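Gindumon Festival Submissions – User Guide
Section 2: Submitting a short film
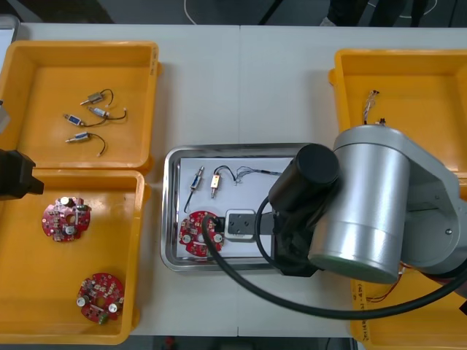 Senthil Kamath asked for the order of steps to be set out in full, saying that he had filled in the credits twice last April before he found that the film file had to be uploaded first. The steps below follow the order in which the pages now open. You can leave at any point up to step 9 and come back to your draft.

Before you start

You need a Gindumon account with a confirmed email address, the finished film as one file, a still from the film, and the subtitle file if any of the dialogue is not in English. Student entries also need a signed letter from the school.

Starting the entry

1. Sign in and choose New Entry. If you belong to more than one production company, pick the right one from the list at the top. The company can't be changed after the entry is sent.

2. Choose the festival. Only festivals that are open for entries are listed.

3. Choose the category. For Drilow Short Film Days, the categories are Fiction, Documentary, Animation and Student. A film can be entered in one category only.

Note: A script without a finished film goes through Script Entry, covered in Section 4.

Uploading the film

4. Select Add Film File and choose the file on your computer. Keep the browser window open until the bar is full and the word Stored appears next to the file name.

5. Play the first minute and the last minute in the preview window. Check the sound as well as the picture. The preview is smaller than the stored file and may look softer.

6. Add the subtitle file under Languages. Set the language by hand – the system does not read it from the file.

Caution: Replacing the film file removes any subtitle files attached to it. Keep your own copies and add them again.

Film details and credits

7. Enter the title in the original language and in English. If the film has no English title, repeat the original one.

8. Enter the synopsis, up to 2,000 characters including spaces. Text pasted from a word processor sometimes brings hidden line breaks with it, and these are counted. Then add the director, writer, producer and editor. One person may hold several credits. Write names the way they should be printed in the catalog.

Sending the entry

9. Select Review. Missing items are marked in red, and Send stays gray until they are filled in. Select Send.

10. Wait for the confirmation page and write down the entry number. A copy goes to the account email within 14 minutes. If it does not arrive, look in the spam folder before sending the entry again.

Caution: Sending the same film twice in one category puts both entries on hold.

Changes after sending

Credits and synopsis can be edited until the entry deadline. The film file is locked. To have it unlocked, write to Lukian Kushnir at the Holovko office with the entry number and the reason for the change.

Entries made through the older Mesach form do not show up in your list and can't be edited here.

Section last revised 14 November 2023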